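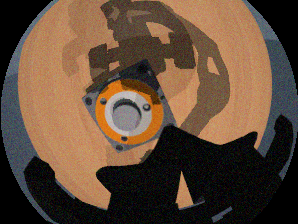
Three languages and a river: a historian on her new post at Oscombe

She came to Oscombe in July, after nine years teaching the history of trade at Bruten, and she is still thrilled with the archive. "There are 3852 letters in the Kolel collection, and I want to read every one!" she says.

Her doctorate followed grain merchants along the Yook, a river only 70 miles long. "People told me it was too small a subject. Then I found a toll book with 351 names in it, and I was hooked."

This fall she teaches a first-year course (nearly 400 students have signed up) and a small seminar on reading old handwriting. "The seminar is my favorite. Somebody cracks a word we've all been stuck on and the whole room cheers."

Her second book, on river tolls, is half written.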